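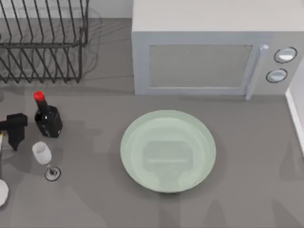 Recording demonstrations for a simulated kitchen is the part of robot learning I get asked about most, and it's also the part people rush through. I rushed it too! My first batch for the Farnitz arm was 216 episodes, and I ended up throwing away almost all of them over stuff I could have fixed before I hit record. So let's go through how I set up a session now, start to finish, using my usual kitchen counter. I like starting with the gripper already somewhere near its target, like the black one at the left there next to the wine bottle, but with enough room that you still have to make a real approach. The bottle has a bright red cap and I aim for it constantly when I'm driving (more on why that can bite you later).

What you need

A simulator that can save and reload a scene, some way to drive the arm (I use a cheap 3D mouse, a game controller is fine), and a recorder that writes the camera views, joint positions and gripper command on the same clock. I use Grament for the recording because it's what I know. If your recorder saves each stream separately, check the timestamps on a couple of throwaway episodes first. Mine were off by a few steps for a whole afternoon once and I only spotted it in playback.

Step 1. Write the task down as one sentence

Do it before you touch the controls. "Pick up the bottle and set it down beside the green plate" is a good sentence. "Tidy the counter" is a bad one - you'll do it five different ways and the policy will average them into something awful. I also write down what counts as done. For the bottle it's upright, gripper open, arm backed off by a hand's width.

Step 2. Decide what moves between episodes

Make two lists. On mine, the microwave and the dish rack stay where they are, and the bottle, the glass and the plate get shuffled inside a box I've marked out in the scene file. Keep the shuffle small for the first batch. You can widen it once you've got a policy that does anything at all.

Liya Derese, who I share the Dultden project with, likes to shuffle the lighting from day one. I don't, but her policies hold up better than mine when the shadows change, so make of that what you will.

Step 3. Do a practice round and delete it

I do ten minutes with the recorder off. Your first few grabs are always jerky, and a learning system will happily copy every wobble. When you can do the task three times in a row without stopping to think, turn the recorder on.

Step 4. Record in short blocks

My blocks are 19 episodes, then I get up. (Why 19? That's what fits in the coffee timer, no deeper reason.) Inside a block:

Reset the scene and wait until everything has settled.
Start the recorder, then start moving. Long dead pauses at the front teach the arm to sit still.
Move at one steady speed.
If you miss a grasp, back off and try again in the same episode, and tag it "recovery." Don't delete it.
Stop as soon as your "done" sentence is true.

Keep the recoveries! I used to bin them, and then my policy had no idea what to do after its first fumble. Ramil Saludo talked me out of it one Thursday by simply playing my own rollouts back to me at half speed. Painful.

Step 5. Watch what the cameras saw

Please don't skip it. While you're driving, you look at whichever view is easiest, but the policy only gets the views you record. Play a few episodes back using just those, and ask if you could do the task from them yourself.

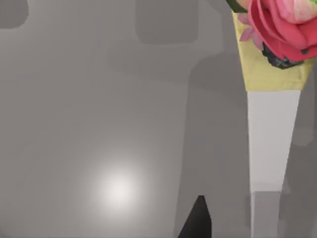 Bouquet on the right, gripper fingertip at the bottom, and a whole lot of plain gray.

Tall objects are where I get caught out. In a view like the one with the bouquet you get the rose, the yellow wrapping and the white section under it, but only the tip of a finger, so judging the distance between the two is hard. If I can't tell where the gripper is, I check that another recorded view covers the same moment. If none does, I move a camera and redo the block.

Watch the bright reflections too. A white glare spot on the counter can slide when the camera moves, and I've had a policy get weirdly interested in one. Same problem with that red cap: swap in a different color for part of your data, or you may just train a red-cap finder.

Step 6. Tag, split, train something small

I tag each episode clean, recovery or junk, right after the block while I still remember it. Then I hold back a slice for checking and train a quick model on the first 69 good ones. It'll be bad. What you want to see is how it's bad: always short of the object, closing early, freezing near the plate. Record your next block to cover whichever it is.

For a single pick-and-place I usually stop at around 400 episodes. If it's still failing by then, go back and reread your sentence from step 1 before you record any more.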